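Indoor Humidity and Wood Floors in a Heated Building
Student Project Report
Building Systems, Plukville

Summary

Wood floors shrink when the air is dry and swell when it is damp. In buildings with central heating the driest months are usually in winter, and this is when complaints about gaps and creaking come in. For this project we logged temperature and relative humidity in one ground-floor room with a herringbone wood floor and compared the readings with gap widths taken by hand at marked points. The average relative humidity dropped from 43 percent in October to 34 percent in December. Most of the gaps we followed got wider during that time, but the change was uneven over the room.

1. Background

Wood takes up and gives off water until it is in balance with the air around it. The balance point depends on both temperature and relative humidity, but at normal room temperatures humidity has by far the larger effect. A board changes very little along its length. Across its width it can change enough to see.

In a straight plank floor all the boards move in the same direction, so the movement adds up and often shows as long gaps that run with the boards. In a herringbone floor the blocks are short and set at right angles to each other. The movement is spread over many small joints. This is one reason herringbone was common in large rooms before heating systems were easy to control. The drawback is that a single loose block is harder to find and can be mistaken for normal seasonal movement.

Our building had its floors relaid two years ago by Vetetetti, a local flooring contractor. The care sheet left with the building asks for steady humidity all year but does not say how to check it. The building has no humidifier. Its heating comes on in the fall and is controlled from one thermostat in the corridor.

2. The room

We picked the room because it is on the ground floor, has the same floor laid from wall to wall, and is heated on the same schedule as the rest of the wing. It is furnished with white desks. Furniture matters for this kind of study in two ways. A heavy piece can hold blocks down and hide movement, and anything that covers the floor slows the exchange of moisture with the air. We kept our marked points away from desk legs.
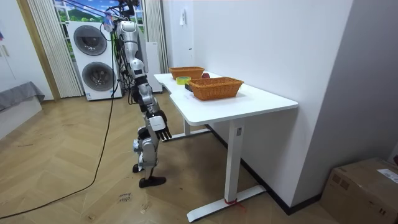 Figure 1. White standing desk on the herringbone floor.

3. Method

We used one Bruton data logger set to take a reading every hour. It was hung on an inside wall, away from the door and out of direct sun. The logger ran from October into January and gave us 2,071 readings. A few hours were lost when we changed the battery, and we left that gap empty in the record.

Before starting, we checked the logger with the salt test. A bottle cap of wet table salt was sealed in a plastic bag with the logger overnight. The air in the bag should settle near 75 percent relative humidity. Ours read slightly low, and we corrected all of the readings by the same amount.

For the gaps, we put small dots of removable tape next to joints between blocks and measured each joint with a set of feeler gauges. We did this in the morning, before the heating had been on for long. Each joint was measured twice and the smaller value was kept. Feeler gauges have a limit here. The thinnest blade goes into a joint that looks closed if the edge of the block is rounded, so very small gaps are less certain than wide ones.

The same person did all of the measuring. We tried sharing it out in the first week and found that two of us pushed the blade in harder than the third, and those first-week values were thrown out.

4. Results

4.1 Temperature and humidity

The temperature was steady. It stayed at roughly 70 degrees during the day and fell a little at night when the heating was turned down. Humidity was not steady. It followed the weather outside until the heating came on, then fell over about a week and stayed low.

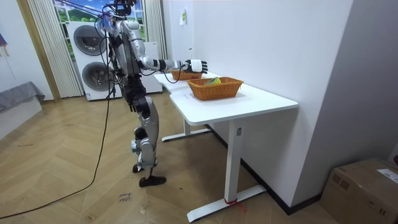 The daily pattern was smaller than the seasonal one. Humidity went up slightly in the late morning and came down again after dark. We think this is from people breathing and from the outside door being opened, but we did not record either one, so this is only a guess. On rainy days the rise was larger. The lowest readings of the whole record came during a cold, clear spell in December, at about five in the morning.

4.2 Gap widths

Joints near the outside wall opened the most. Joints in the middle of the room opened less, and a few near the inside wall did not change by an amount we could measure. One joint got narrower. We measured it again on the next visit and got the same result. A likely cause is that the block next to it had shifted, but we were not allowed to lift it and look.

The gaps lagged behind the air. After the heating came on, the humidity had leveled off well before the gaps stopped growing. This agrees with what our textbook says about finished wood, where the coating slows the movement of moisture without stopping it.

4.3 Comparison with Papadakis Hall

A group last year took similar measurements in Papadakis Hall, which has a straight plank floor and older radiators. Their gaps were fewer and much wider. Their humidity record is shorter than ours and was taken with a different logger, so we have not put the two sets of numbers in one chart.
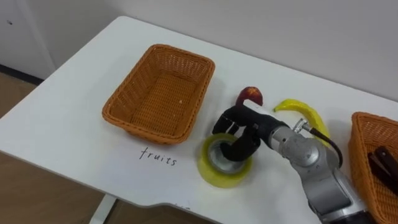 5. Sources of error

The logger was on a wall and the floor is at floor level. Air near the floor is cooler, so the relative humidity there should be a bit higher than what we recorded. A second logger placed low down would have shown how much.

We do not know how damp the blocks were when they were laid. If they were still drying out, part of the opening we measured would have happened without any change in the air. A pin-type moisture meter would help with this, but it leaves small holes and we did not have permission to use one.

The record stops in January. We can't say if the gaps close again in spring, and that is the main thing the building office wanted to know.

6. Recommendations

Leave the gaps alone until the heating season is over. Filler put into a joint in winter gets squeezed out when the wood swells, and it can damage the edges of the blocks.

Keep the logger running through the summer and repeat the gap measurements at the same tape marks. The marks along the outside wall should be checked first.

Ask Vetetetti for the moisture readings taken at the time the floor was laid, if they were kept.

The logger file and the table of gap widths are with the course office.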